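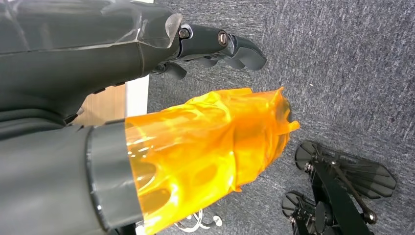
Marcelino Palacios wrote that episode 1127 of Clurthorpe stopped at the closing scene in the church hall and then began again from the opening titles, and that he had missed the whole of the wedding as a result. He asked that the episode be put right before the Saturday omnibus, as his household records the series and does not watch it live.

Ticket 2076
Service: Plutow catch-up player
Program: Clurthorpe (serial drama)
Status: Closed
Handled by: Carmela Arrieta, Viewer Support

Search help topics Enter keywords Go

Print this page | E-mail this page

Summary of fault
Viewers watching episode 1127 through the Plutow player on Barreto television sets were returned to the start of the episode before the final scene had played. The progress bar showed the episode as complete. The following episode was then offered for viewing, with its short description disclosing the outcome of the wedding. Viewers using a web browser were not affected.

Log

Entry 1
The report was received and acknowledged. The viewer was asked to supply the model of his television set, the version of the player shown under Settings, and the point at which playback stopped. He was advised not to delete the episode from his list, as doing so would also remove the viewing record.

Entry 2
The viewer replied that the set was a Barreto and that the player version was 86. Playback had stopped as the registrar asked whether there were any objections. He had tried the episode twice more with the same result. He added that the family had since read the description of the next episode on screen and that this had caused some disappointment.

Entry 3
The fault was reproduced by Viewer Support on a Barreto set with the same player version. Episodes 1125 and 1126 played to the end. Episode 1127 restarted at the point the viewer had given. The standard steps were carried out in the following order:

1. Sign out of the player and sign in again. No change.
2. Clear the viewing record for the episode. No change.
3. Remove the player from the set and install it again. No change.
4. Play the same episode in a web browser. Played to the end.

The ticket was passed to the Scheduling Desk with a request to compare the running time held for the episode with the running time of the file.
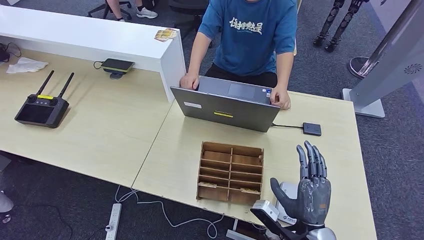
Entry 4
The Scheduling Desk confirmed that the wedding episode had been delivered as an extended edition. The listing had been prepared in advance and still held the running time of a regular edition. Player version 86 on Barreto sets relies on the listing to decide when an episode has ended. The browser player reads the length from the file itself and therefore continued to the closing credits.

Entry 5
The listing was corrected. Viewer Support played the episode again on the test set and it ran to the end of the credits. The viewer was asked to close the player fully, open it again and select "Play from start." Using "Resume" may return a set to the earlier stopping point until the old viewing record has been cleared.

Entry 6
The viewer confirmed that the episode now played in full. He asked whether the description of the next episode could be hidden in future. He was informed that descriptions are supplied by the production office of Clurthorpe and are published when an episode becomes available. The player has a setting, "Hide details of unwatched episodes," which is turned off by default. It did not help in this case, as the player had already marked episode 1127 as watched. His comment has been forwarded to the listings team as a separate request.

Entry 7
A second report was received concerning the drama Vuletti, in which the opening recap was said to be missing. This was checked and found to be unrelated. The recap had been left out by the program makers for that edition. The second viewer has been notified and no further action is required under this ticket.

Resolution
Running time corrected in the listing for episode 1127. No change was made to the player. Extended editions of Clurthorpe will be checked against the delivered file before release. Viewers who still see the fault should reply quoting ticket 2076 and state the television model and player version.

Print this page | E-mail this page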